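Notebook — gear cell, August

Entry 132. Dropped gear on cell 2, and what we found when we went looking for the cause.

Stopped the cell at 10.40 this morning after a gear came out of the gripper on the way to the spline gauge. It landed on the cloth, rolled, and hit the foot of the gauge stand. No one was inside the guard. The arm carried on with the cycle and pushed an empty gripper down over the gauge, then reported a good part. I was at the bench with my back to it and heard the knock, otherwise I would have found out at the end of the tray.

So there are two faults and I want to keep them apart. One is that the gear slipped. The other is that the controller did not know it had slipped, and I think that one is the more serious.

The log gives it as cycle 3143 since the pads were last changed. The change interval on the sheet is still 300 cycles for parts with cut teeth, which I wrote myself when we moved over from the plain rollers for Fatora. The counter was meant to put up a warning at 300. It did put one up. The warning goes to a page on the Landusero panel that none of us opens in normal running, and it doesn't stop anything. I have now read back through that page and the pad warning is sitting there under a long run of door-open messages.

After the stop I wiped the gear, checked the tooth that hit the stand (small bruise on one corner, part scrapped) and ran the pick again at quarter speed with a fresh gear, pausing after the fingers closed. Grabbed a still from the wrist camera at that point.
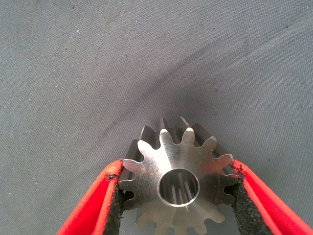
Fresh gear, fingers closed, quarter speed. Both foam pads frayed at the tips.

The foam is going at the upper ends, where it meets the teeth. I had expected wear over the whole face. When I took the pads off afterwards the lower part of each was close to new, good thickness, still springs back. At the top it crumbles if you rub it with a thumb. My reading is that we are gripping too near the tips, so a short length of foam is doing all the work and the tooth corners are picking at it. Once enough has gone the gear can turn slightly in the grip when the wrist swings round, and then it walks out.

I haven't proved that. What I can say is that with the old pads refitted I could turn the gear by hand in the closed gripper, power locked off, without much effort. With new pads I could not.

There are also crumbs. I found black bits in the splines of one gear from the finished tray. If they get as far as the gauge they could give a false tight reading, and we had a few of those last month that we put down to the Nguyen-Tran blanks. I may owe them an apology. Tanvir has the rejected ones in a box and is going to brush out the bores and gauge them again.

Now the second fault. The grip check looks at finger position after closing. If the fingers have stopped short of fully closed, it calls that a part. It does this once, at the pick, and never again in the cycle. When the gear went, the fingers must have closed up, but by then no one was asking. As for the good result at the gauge, the gauge input had been left bridged from when we were setting up the Jiridia job. I took the bridge out. It was a bit of yellow wire with no label on it. I can't say who fitted it and it may well have been me.

Done today:
New pads both fingers, pad counter set to zero.
Bridge removed from gauge input, tested with no part: cell faults as it should.
Grip check copied in twice more, once after the wrist swing and once before the gauge. Either one failing stops the arm where it is. Tested by pulling the gear out by hand before the swing, arm powered down for the pull and then restarted from the pause. Stopped both times.
Speed on the swing turned down. It costs a little cycle time and I am leaving it there for now.

Not done:
Pad warning needs to be a hard stop at 300. Can't get at that setting with my login, Tanvir can.
Pick height. I want to bring the gripper further down so the gear sits lower in the pads. Need to check the fingertips clear the table first — there isn't much room under there, even with the cloth taken away.
Try a denser foam, or rubber. Rubber will mark less but I don't know how it behaves with oil on the teeth.
Door-open messages: find out why there are so many. The switch on the left door might be loose.

Old pads are in a bag taped inside the back cover. Please don't throw them out until the pick height is sorted, I want them to compare against the next pair.

Cell is running again as of 15.20, attended only. Do not leave it going over lunch until the hard stop is in.

Added later: Tanvir has gauged the rejects again after brushing. Most of them pass. Will write to Nguyen-Tran in the morning.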